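Home Papers Authors Archive Search

2018-11-11
Kęstutis Stankevičius, Stevine Institute for Household Studies

4. Objects on the Shared Table

4.1 The mixed set

Studies of tidying usually begin with objects of a single kind, such as dishes or clothing. A table in daily use seldom looks like that. Drinks, personal items, things meant for another room and things with no fixed place all end up on the same surface, and a person who sets out to clear it must make several different kinds of decisions within a short time. The Zustura inventory, drawn up in August from the homes and small offices that took part in the first stage, lists about 1,000 objects found on tables of this kind. We grouped them by how they are picked up and by whether they have an agreed place to go.

Figure 3 shows part of a mixed set on a wooden table. A tall aerosol-style can with a light blue and white label is held in the right hand. A slim silver energy drink can stands toward the far edge, and a large paper cup with yellow and black stripes stands to the left; both are open at the top. A small green cowbell and a flat zippered pouch with a blue-and-white floral pattern take up the middle, and a black smartphone lies face down near the edge of the table.

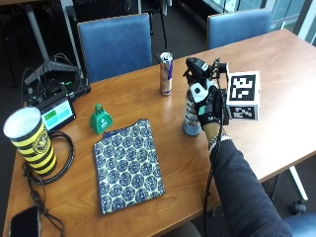
Tall containers make up the largest group in the inventory. They are nearly always taken from the side, with the fingers around the body, and people tend to move them first when they want to make room. Once moved, they are often set down again on the same table, a few inches farther back. We recorded this as displacement and kept it separate from putting away. Under the scheme proposed in the earlier Dixit report the two were counted together, and we believe this made shared tables appear to be cleared more often than they were.

Flat items behave differently. A pouch or a phone takes up little height and is easily passed over, and other things may be placed on top of it. In the Irik interviews, 34 respondents named a flat item as the last thing they had gone looking for. Most said that it had been on the table the whole time – under a letter, a magazine or a folded cloth.

4.2 Objects without a place

A third group consists of objects that belong to no routine. Bells, souvenirs, single game pieces and spare lids were all entered here. They are small and easy to lift, yet they stay on the table longer than heavier things. Participants described picking up such an object, turning it over and putting it back. The size of the object appears to matter less than whether the household has ever settled where it goes.

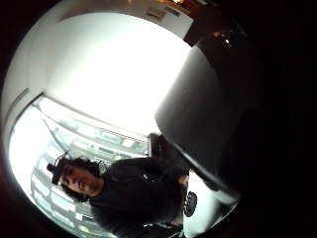

Should an open drink be treated as an object to be put away? We treated it as a separate case, coded as "in use" until the person at the table said that they had finished with it, and as waste or dishes after that.

The rule was applied to all 200 sessions in the second stage. It removed most disagreements between coders, although cups shared by two people remained difficult and are listed individually in the appendix. Sessions in which the table was also used for a meal are reported in Section 5.

Contact: Stevine Institute, Publications Office | © Stevine Institute | Back to top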